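Teaching a Robot Arm to Move Granules Between Two Dishes by Remote Control

Student project report, December
Iestyn Bowen and Kimutai Mfaume

1. Introduction

Our project looked at how well a person can show a robot arm a small kitchen-type task by driving it remotely, and whether the recordings are good enough to train a simple controller. The task was to move dark brown granules from a round bowl to a small triangular dish on a white table. We recorded from a camera at the wrist and from a fixed camera that looks down on the table.

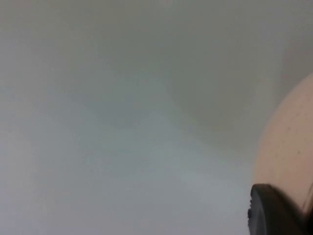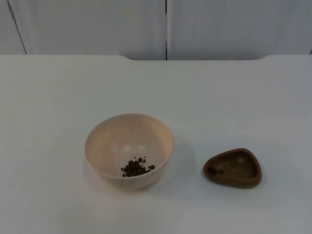 Figure 1. Wrist camera (first picture) and fixed camera (second picture). The second shows the bowl with its heap of granules and the triangular dish with a small dark clump at its left corner.

2. Equipment

The arm was steered with a hand controller bought from Nokimix. When the operator moves the controller, the arm copies the movement at half scale, and a trigger opens and closes the gripper. A second button pauses the copying so that the operator can bring their hand back to a comfortable position. We called this "re-seating" and used it a lot.

Recording was done with the Bremusard logger, which saves both camera streams along with the joint angles and the gripper opening. The logger was already set up on the lab computer. We only had to change the folder names and switch on the wrist stream, which had been turned off by the previous group.

3. Method

We each practised for one afternoon before recording anything that counted. Iestyn did most of the driving and Kimutai looked after the logger and reset the table, then we swapped for the last part.

An attempt was started with the arm raised away from the table and ended when the operator pressed stop. We made 100 recordings in total. After each one the operator wrote down whether granules had reached the dish and whether any had fallen on the table. Attempts where the logger stopped early were deleted and done again, so they are not in the total.

We kept the bowl on the left and the dish on the right throughout. We had meant to swap them over for half of the recordings but ran out of booked time.

4. What we found when driving

The hardest part was judging depth. In the fixed view it is easy to see where the bowl and the dish are, but hard to tell how far the gripper is above them. The wrist view helps with this when the gripper is higher up. Close in, it is much less useful. In the wrist picture in Figure 1 a black finger is next to a rounded beige surface, and the left side of the picture is almost all blurred grey. From a view like that the operator can tell that something is close but has very little to steer by.

We both ended up watching the fixed view while travelling across the table and looking at the wrist view only for the last part of the approach. Kimutai found it better to stop for a moment before switching between them. Iestyn did not stop, and his recordings are shorter but have more small corrections in them.

Re-seating caused another problem. If the operator's hand was tilted when copying was switched back on, the arm tilted too. Over a bowl this can tip out whatever is being carried. We changed the settings so that only position was copied for the first second after a pause, and this made the arm easier to handle.

5. Training

We trained one controller on both camera views and one on the fixed view alone. The training recipe was the one from the Snorradóttir worksheet, with the image size reduced so that it would fit on our computer. The recordings were cut so that the still section at the start was removed. Before we did this the trained arm often did not move at all, and we think it had learned to wait.

The two-camera controller reached the bowl more reliably. It was poor at letting go over the dish and sometimes opened the gripper too soon. The fixed-camera controller tended to come down too high and close on nothing. We tested each of them 8 times, so these results should be treated with care.

6. Problems and changes for next time

The white table and white wall look very much alike in the fixed view. A coloured mat under the bowl and dish would give the operator a better sense of height, and may help the controller as well.

Our success notes were also too simple. "Granules in dish: yes" covers a few grains and a full load equally. Weighing the dish after each attempt would have taken longer but would have given us something to plot.

We would also share the driving more evenly. Most of the recordings are in Iestyn's style, and we cannot say how much of the controller's behaviour comes from that. The recordings and the settings file are in the shared project folder, under the name Plastov.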